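Progress report to the Odukoya Fund, second period
Project: Two-arm sorting with small parts
Prepared by Liviu Buzatu, Flornness Lab, Druddale

Dear friends at the Fund,

Thank you for your patience with this one. I had hoped to get it to you before the July break, but we wanted the last set of runs in so that the numbers would mean something, and I think you'll be glad we waited (I certainly am!).

You'll remember that we ended the first period with a method that worked nicely on one arm and fell apart as soon as we added the second. Each arm had learned its own job well enough, but they had no good sense of when to hold back, and a lot of our time went into watching one of them wait for a turn that never came. So we spent the first part of this period going back to the demonstrations themselves. We now record both arms together, in one sitting, with the same person guiding the pair from start to finish, and we keep the pauses in. We used to trim those out to save training time, and I'm a little embarrassed at how long it took us to see that the pauses were where the useful part was.

We have collected about 2,000 demonstrations this way, all of them with small plastic pieces and a divided tray. The new policy was then tested on 191 runs that it had never seen, with the pieces laid out differently each time. It failed on 18 of them. Most of those failures came when two pieces were touching at the start and the gripper closed on both, and the rest were pieces that got pinned against one of the thin partitions. Waiting for a turn, which was our big headache last time, didn't cause a single failure in this set, and the whole group went out for pie on the strength of it.

Money is in good shape. The Pener grippers came in under what we budgeted, and with your permission we'd like to put the difference toward a spare set of fingers, as the notched ones do wear at the tip. Staffing hasn't changed, except that our two summer students have asked to stay on part time through the fall, and we said yes before they had quite finished asking.

There is one thing I should be plain about. We promised you a comparison across three kinds of container, and we have only done the tray. The shallow dish and the deep bin are both still to come. The deep bin in particular is going to need a fresh look at the wrist cameras, and I would like to ask for 6 extra weeks on that milestone, at no added cost.

For the next period we plan to start with the touching pieces, mainly by recording more demonstrations where one arm nudges them apart before the other picks.
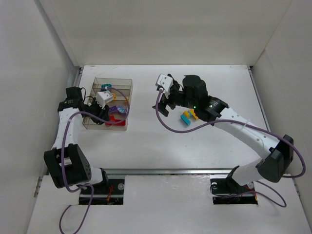 We also want to try handing a piece from one gripper to the other over the open part of the table, and then we'll move on to the dish. If any of you would like to come out to Druddale and watch a morning of runs, please just write to me and we'll find a time that suits. The coffee is much better than it was on your last visit.

With warm thanks from all of us,
Liviu Buzatu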